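Cheetham Home Forum > Furniture and Upholstery > Pilling on light gray sofa fabric, is it normal?

Prinia
Posted in June

Hello everybody. I would like to ask for an opinion from people who know fabrics better than I do. English is my third language, so please excuse me if I use the wrong word for something.

We bought a light gray sofa for our apartment 2 years ago. The fabric is a woven type, the kind where several shades of gray are mixed in the yarn. The label under the seat says it is a polyester blend, but the percentages are washed out and I cannot read them. Since winter I find small balls of fiber on the middle seat cushion, where my husband sits, and also on the arm next to the window. The other cushions have almost none.

The store told me on the phone that pilling is "a natural property of the textile" and that the warranty does not cover it. I do not say they are lying, but I would like to understand. If it is natural, why does it come on one seat only? And is it safe to remove the balls with a machine, or will I make the fabric thinner every time?

Thank you in advance for your patience.

tronach
Reply 1

Store is right, sorry. Pilling is loose fiber working its way up and getting tangled by rubbing. One seat pills because one seat gets used. Jeans are the usual culprit, also wool blankets.

Get a fabric shaver. Go light. You are removing fiber that has already come loose, so you aren't thinning anything that matters.

lokelum_lane
Reply 2

I have to disagree with tronach on the shaver. I used one on my mother's armchair and put a hole right through it, on the piping at the front. A sweater comb is slower but you can feel what you're doing. Or a plain disposable razor with almost no pressure.

Also, what are you cleaning it with? Some people go at the seat with a stiff brush every week and then wonder.

tronach
Reply 3

A razor is much worse than a shaver!! There's no guard on it. You hit the piping because you ran over a raised edge. Nobody should shave an edge.

Prinia
Reply 4

Thank you both for the quick answers. To lokelum_lane: I use the vacuum cleaner with the soft brush, and once I used a damp cloth with dish soap for a coffee stain. The stain was on another cushion, so I think it is not the reason.

My husband does wear jeans at home. I informed him that he is the culprit and he asked me to write here that the sofa was his idea and he has rights. 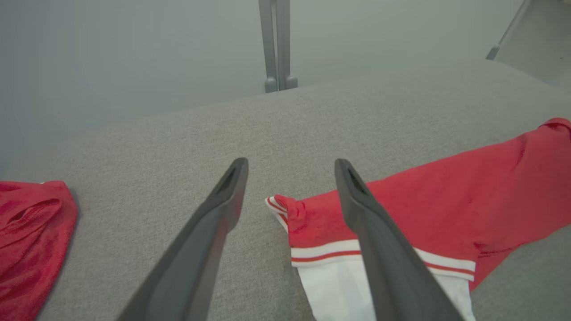
Light gray woven upholstery, with the soft edge.

My question now is about the weave. Is this one considered tight or loose? I read on another page that a loose weave will always pill again, and a tight weave will stop after some time, when all the short fibers have come out. If this is true I would prefer to wait a little before I buy any tool.

Darren Heywood
Reply 5

Retired upholsterer here. What you read is mostly correct. Blends do go through a period of pilling and then calm down. How long depends on the fiber. Polyester is strong, so it holds on to the pills, where wool or cotton would let them drop off by themselves. That is why people with synthetic blends think the problem is getting worse when it is only collecting.

I would call that a fairly fine weave from the picture, but I wouldn't judge the quality of a cloth from a photo, and nobody else should either. Ask the store for the rub count and the pilling grade. Those are 2 separate tests and sales people mix them up all the time. A cloth can have a very high rub count and still pill badly.

On shaver or comb, I used a shaver for years in the shop. Fabric pulled flat, guard on the highest setting, small circles, stop before you think you are finished. Keep off seams, piping and anything rounded.

lokelum_lane
Reply 6

Fine, I accept the shaver from Darren, but I still say a beginner should start with the comb. A decent one is cheap and you can't make a hole with it.

tronach
Reply 7

You can pull a thread with it though. Seen it.

Prinia
Reply 8

Dear Darren, thank you very much, this is the explanation I was looking for. I wrote to the store and asked for both numbers. They answered with the rub count only, and they called it "the durability score." I have written again and used your exact words, pilling grade. Let us see.

May I ask one more thing? The cushions have a zipper at the back. Is it allowed to turn them, so that the wear is divided? The seat cushions look the same on both sides, but the care card says nothing about it.

Darren Heywood
Reply 9

If both faces are the same cloth, turn them, and swap left and right while you're at it. Every 2 months is plenty. Don't take the covers off and wash them just because there is a zipper. The zipper is there for the person who fills the cushion. I've had so many people bring me a cover that went through at 60 degrees and wouldn't go back over the foam.

tronach
Reply 10

Agree on all of that. And put a throw on his seat. Cotton, not wool.

Prinia
Reply 11

I turned the cushions this morning, and the middle one now is on the left. My husband moved to the left also. I will buy the shaver and try it first on the back side of one cushion, near the zipper, where no one looks. When the store sends the second number I will write it here, in case another person has the same fabric.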